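Budgeting for a two-arm setup with hands, what did we forget?
Forum > Automation > Buying and Planning

tawfik_lab
Posted May 27, 2021
We are putting together a purchase request for a bimanual setup. Two arms, two multi-finger hands, a fixed table, one workstation. The work is tabletop food and dish handling: pick up a piece of fruit, move it from one plate to another, that kind of thing. Everything so far has been done in simulation and the boss wants a hardware number by the end of next month.
Current split is 80 percent on arms and hands, the rest on the table, computer, cabling and everything else. Has anyone here bought something like this recently? I want to know what we left out before it goes to purchasing, because we only get to ask once.

pallet_jack_ron
80 percent on arms and hands is too much. You have no line for spares and no line for safety. Fingers break. If you buy two hands you own two hands until the first one goes back for repair, and then you own one and your bimanual project is a one-arm project for however long that takes.

tawfik_lab
What did you budget for spares?

pallet_jack_ron
We bought one full spare hand and a box of fingertips. Left and right are different part numbers on ours, so the spare only covers the right. We picked the right because it does most of the grasping. Ask the vendor whether the fingers swap between sides. Ours do, the palms don't.

cutar_user
I'd push back on the spare hand. We have a pair on a Cutar frame and the hand itself has never failed. What failed was the wrist cable, on both sides. A cable set costs very little next to a hand. Buy cables and a service plan and put the rest into the computer.

pallet_jack_ron
Depends on what you grab. Ours hit the table a lot. Stone top, no give at all.

cutar_user
Then put a mat on it.

pallet_jack_ron
We did, later. It changed the look of the table and the vision people complained for a week.

AnnatjieAdams
I did the purchasing side of a project like this, so a few things from that end.
Get the lead time in writing. Our arms were quoted at 4 weeks and the hands were quoted separately by a different seller with no date at all. The arms sat in crates from February on while we paid for the room.
Check whether the adapter plate between arm and hand is in the quote. It was not in ours. Neither was the controller license for the second arm.
Shipping and import fees can go on a separate budget code at some places. Find out before you total it.
Ask for the price of one arm and hand first with an option on the second at the same price. Arkance gave us that when we asked. It was not on the price sheet.

tawfik_lab
The adapter plate is not in our quote either. Thank you, I would have missed that. The option on a second arm is interesting but our tasks use both hands. One side holds the plate still or stays clear while the other picks.

AnnatjieAdams
Then look through your task list and see how many tasks really need both at once. If one hand is open and waiting through most of it, you can start on one side and add the other in the next budget year.

mfg_doug
Disagree with that. If the sim work was done with two arms, then everything you trained expects two arms. Going to one means redoing it, and staff time is money too, it just doesn't show on the purchase order. Buy the pair.
Also, how close is your simulated table to the one you're going to buy? Height and depth especially. We bought the table last with whatever was left, and the arms could not reach the far edge. Ended up buying a second table.

tawfik_lab
Sim table is a marble texture someone picked because it was in the library. The depth is a guess. The bowls go along the far side, so reach does matter.

mfg_doug
Then settle the table first. Tape it out on the floor with the reach numbers from the arm data sheet, hands included. It costs you a roll of tape.

cutar_user
Agree with Doug on that. And get real dishes early, same sizes as the sim ones. Cheapest line on the sheet and everybody forgets it.

trusturthorpe_tom
We rented at Trusturthorpe before buying. 2 months, and part of the rent came off the price. Nobody has mentioned renting so I will. It showed us the hands were too wide for the small cups we had planned on, and we went with a different model.

pallet_jack_ron
Renting is fine if you have people ready on day one. We would have wasted it.

tawfik_lab
Revised split so far: a bit less on arms, cables for both sides, adapter plates, second controller license, table moved to the front of the list. Still undecided on the spare hand. I'll post the final sheet when it's approved. One of the sim tasks for reference:
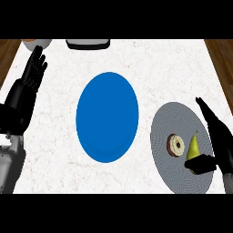

Should the service plan go in the equipment budget or in the yearly operating budget?

Put the first year in with the equipment if the seller will quote it on the same order, and move it to the operating budget from the second year on.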